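# Cirillo Tabletop Gripper Kit

Classroom and club edition. Part number 3205.

The Cirillo is a two-finger parallel gripper with a wrist camera, a clamp-on frame mount and a set of exercises for students who already have an arm to fit it to. It is sold to school clubs, evening classes and teams entering the Pandik sorting event. The arm, the frame and the computer are not included.

## What is in the box

- Gripper body with two black fingers, fitted
- One spare pair of fingers
- Wrist camera with bracket and lead
- Adapter plate for the Gurby and Bokitz student arms
- Hex keys, 18 screws in two lengths, thread locker
- Printed course book, 40 pages
- Calibration card

Check the screws against the chart inside the lid before starting. The short ones hold the adapter plate. A long screw in a short hole will reach the motor cover and dent it.

## Fitting

Remove power from the arm. Bolt the adapter plate to the wrist flange with the notch facing the arm's cable side, then hang the gripper body on the two pins and tighten the center screw. The camera bracket goes on last. Its lead follows the arm cable and needs a hand's width of slack at the wrist, more if the arm is allowed to turn past a half rotation.

On a Bokitz arm made before the connector change, the supplied lead will not reach the side port. Order the long lead with the kit.

After fitting, run the finger test from the menu. Both fingers should close and stop at the same point on the calibration card. If one stops early, loosen it, push it fully back and repeat. The test has to pass three times in a row before the software lets students drive the gripper by hand.

## Course book

The book was written by Ornella Vitale, who taught the evening class where the kit was first used, and edited by Viola Pace. It covers one school term at two sessions a week. Each unit has a setup sheet, a task and a log page. Answers and sample settings are in a separate teacher file, supplied on request.

Units one to four use foam blocks and a single height. Unit five introduces handles. From unit six on, students work with household objects on an ordinary surface: mugs, phones and shallow trays, in whatever colors the club has. The task sheets name a start position and an end position and leave the path to the team.

Flat objects are the harder group. A phone lying on a hard counter leaves very little for the fingers to get under, and most teams need several sessions before they settle on a method. The book gives two: grip across the short side at low height, or slide the phone to an edge first. Teams may use a third if they write it up.

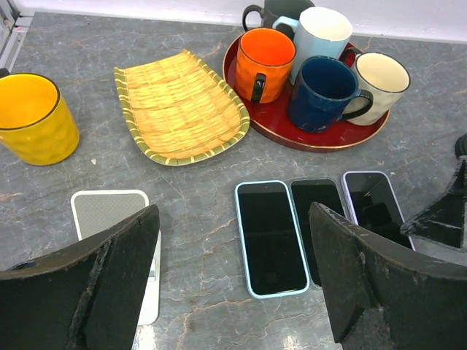 **Can the kit be used on a home or classroom counter, or does it need a work mat?**

Any flat, level surface will do. A mat is only required for units one to four, where the printed grid is used for measuring.

Surfaces with a strong pattern may need the camera exposure set by hand. Use the lock setting in the camera menu and set it with the room lights as they will be during the task. Glossy objects are best handled the same way. Dark phone screens can return a reflection of the lights overhead, and the detection exercise in unit seven asks students to record how the result changes when the lamp is moved.

## Objects for units six to nine

The kit does not include household objects. The book lists these as a minimum:

- Four mugs with handles, each a different color
- Two trays of different shape, at least one with a raised rim
- Three old phones or phone-sized blanks
- One object of the team's own choice, within the weight limit

Phones should be switched off. Blanks cut from sheet acrylic work for the grip exercises but not for unit seven.

## Finger wear

The fingers are a consumable part. The tips and upper edges scuff with use, and light roughness has no effect on grip. Replace a pair when the inner faces are no longer flat against the calibration card, or when an edge has started to catch on objects during release. Always replace both. Run the finger test again afterward and note the change in the log.

Do not sand the fingers. Sanding changes the closing width, and the test will then fail.

## Use at the Pandik event

The standard kit is accepted in the open and junior classes without changes. Modified fingers are allowed in the open class only and must be shown at check-in. The junior table setup follows units six to eight closely - the objects differ, the moves are the same. Entry closes in December, and teams should have a complete log by then.

## Price and ordering

The kit is $179. Clubs and schools may pay by invoice. Spare fingers, the long camera lead and additional course books are sold separately and usually ship with the kit if ordered together.

State the arm model on the order. Where it is neither a Gurby nor a Bokitz, send the flange drawing and we will confirm whether the blank adapter plate can be drilled to suit.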